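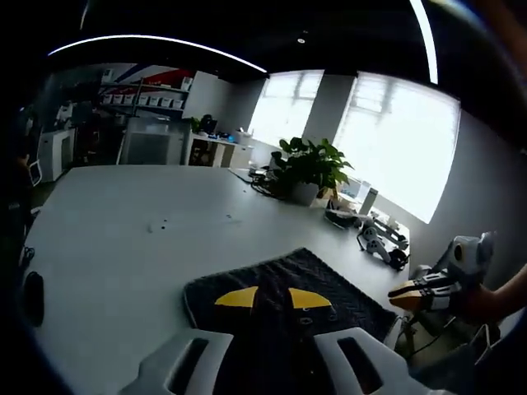 *The yellow piece on the quilted mat, plant behind.*

December 24, 2022

Quiet day. Bright outside, so I had plenty of light at the big white table.

Spent the morning on the yellow piece, the one with two wings and a dark strip down the middle. I want it done before we leave for Fetham. The grey mat is getting worn, with holes and marks on it now. I'll look for another at Chauke in June, when they clear out the old stock. The last one cost me 12 dollars.

Moved the plant nearer the windows last week and it seems happier for it. The cables still need sorting. I said I'd do them today and didn't.

Stopped for lunch at 2 – soup and the end of the loaf. Rang Orow afterwards about the parcel. Some 48 hours more, they said, which with the holiday means Wednesday at best.

Roast is out of the freezer. Bed early tonight.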